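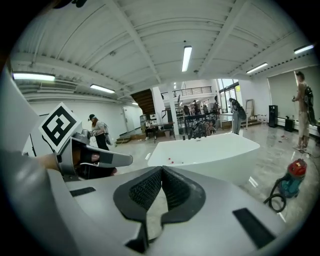

Progress report to the Laizer Fund
Project: Shared floor rules for hand-held gripper recording
Prepared by: Usman Tarar, Multon
Date: 08/10/2022

1. Work this period

The first draft of the floor rules was finished and sent to our partners at Rinudero for comment. It covers people recording household tasks with hand-held grippers in a room that other people are using at the same time. Most of the guidance we found was written for fixed robot arms behind a fence, and very little of it carried over.

The main rules in the draft are:

Marker cards stay upright and uncovered while a gripper is in use. A bent or dirty card is replaced before the next take.
Operators wearing backpacks leave an arm's length between each other and check behind them before turning.
No session runs longer than 30 minutes without a break. The break is 60 minutes after three sessions in a row.
Hoses and cables are cleared from walkways at the end of each task. 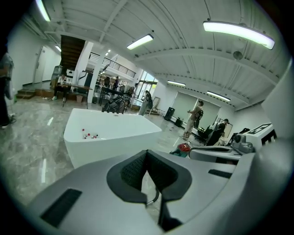 The cable rule drew the most comments. Rinudero asked us to allow equipment on the floor if it is part of the task, such as a vacuum cleaner. We agreed and changed the wording. They also wanted the finger pads checked daily, and we have kept that at weekly for now - the wear records don't support more.

2. Incident log

The log now holds 3115 takes. Near misses are entered on the same form as everything else, which has made people more willing to report them. Most entries so far concern two operators backing into the same space.

3. Spending

We spent some $2000 on printing, spare pads and first aid supplies. Staff time is on budget.

4. Open items

Consent wording for people who pass through the room is still with Zakthorpe's legal office. We expected it last month. Until it arrives we are using the old form, and no footage leaves the project.

The second draft goes out in January. We would like the Fund's comments on section 4 of the draft (rest breaks) before then.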